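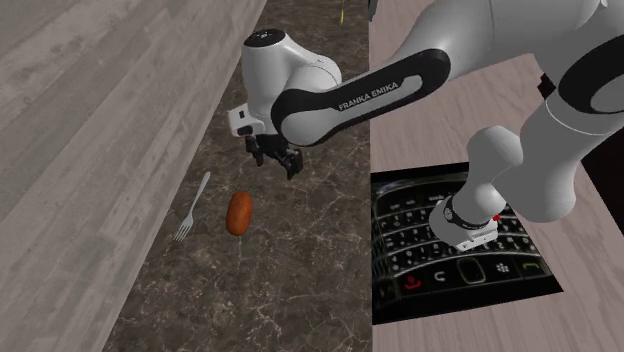
Jitwood Oil Finish, Satin

We've been stocking Jitwood for two years now and it's still the tin we reach for first. It's a wiping oil for bare or sanded wood: tabletops, shelves, stair treads, old school desks, the maple stool your aunt gave you. One coat wakes up the grain, a second gives you a soft satin sheen, and you can put it on with an old T-shirt. No brush marks to chase!

What it looks like

Clear on pale woods, with a little warmth on ash and maple. Walnut goes a lovely deep brown. If you want to keep a pale wood really pale, ask for the Jitwood White, which has a touch of pigment in it. Pine can go blotchy, so try it on the underside first.

How to use it

Sand to 150 or 180 grit and get the dust off. Stir the tin slowly, don't shake it. Wipe on a thin coat along the grain, leave it 19 minutes, then buff off everything that hasn't soaked in. Everything. The most common call we get is from people with a sticky table, and it's nearly always oil left sitting on top. (You can usually rescue it with a bit of fresh oil and a white pad.)

Wait overnight before the second coat. Go easy on it for the first week - no wet glasses, no tablecloth.

Oily rags can catch fire on their own. Lay them out flat outdoors until they're stiff, or soak them in water and seal them in a metal can.

Sizes

Half pint, pint and quart. A quart covers 154 square feet with one coat on hardwood. Softwoods drink more. Gráinne Ó Dálaigh did the whole counter at Hollov, both sides, with a single quart and had enough left for the coat pegs.

Good to have with it

Stuseo white buffing pads, pack of 4
Heffernan lint-free cloths
Jitwood Soap, for weekly cleaning once the finish has cured

Looking after it

Wipe with a damp cloth and a drop of the soap. Skip anything with ammonia or bleach. When a patch starts to look dry, rub a teaspoon of oil into that patch and buff it. You don't have to redo the whole top, and I love that about it - my own kitchen table has been patched over 19 times and you'd have a hard time finding where.

Storage

Keep the lid tight and the tin away from frost. A skin on top is fine, just lift it off and strain what's underneath.

Quarts are low until the May delivery. Pints are on the shelf. Questions about a particular wood go to Muireann Flanagan at the finishing desk, mornings are best, closed Monday.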